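The Tray by the Door
Wire mesh bins were made for paper. In a lot of homes they now hold everything else.

The mesh desk tray started out in offices, where it held letters and invoices. Most of them have since moved to the kitchen counter, the hall shelf or the top of the washing machine, and people who buy one now rarely have paper in mind.

Bandel, a housewares store in Brellside, sold 1,457 mesh trays and bins last year. The year before, it sold 1,192. The store moved them out of the stationery aisle in November and put them next to the dish racks, and staff there say customers stopped asking where to find them.

The appeal is easy to understand. You can see what is inside without lifting anything out. Crumbs and dust fall through the holes instead of collecting in the corners, and the whole tray can be rinsed in the sink. A basic one at Bandel costs $19.

Shape matters more than size. A box with four equal sides works for flat things stacked on top of each other, but it is awkward for anything you reach for often. A tray with a high back and a low, sloped front is better for that. Cans and rolls can lie on their sides in it, and your hand goes in from the front.

Round things are the real test. A can left on a shelf gets pushed to the back, and a roll in its wrapper ends up on the floor. Laid down in a bin, both stay where they are put. Mixing them is fine as long as the heavy items go in first and nothing is piled above the front lip.

Breltier, which makes storage for small apartments, sells its slanted bin in two depths. The deeper one looks like the better buy in the store, but at home it tends to fill up with things that belong somewhere else. The shallow one has to be sorted through more often, and for most counters it is enough.

Check the underside before you buy. Bare wire feet will mark a painted shelf or a soft wood board, so put down a sheet of paper or a thin mat first. Run a finger along the rim as well. On cheaper trays the cut ends of the mesh are left open and will catch on plastic wrap.

Zapata, a secondhand store on the same street as Bandel, had 88 office trays in its back room on a recent Sunday, most of them black. They were priced well below new ones, and the only common fault was a bent corner, which can be pressed back by hand.

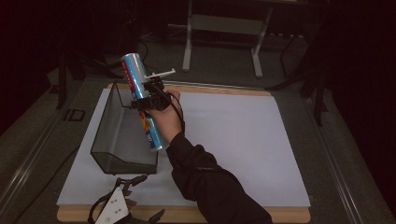
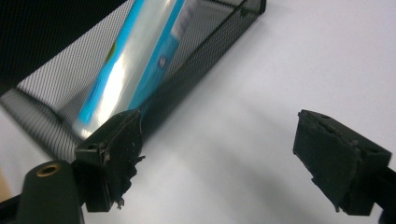 A can held over a mesh tray, first, and a plastic-wrapped roll lying in a mesh container.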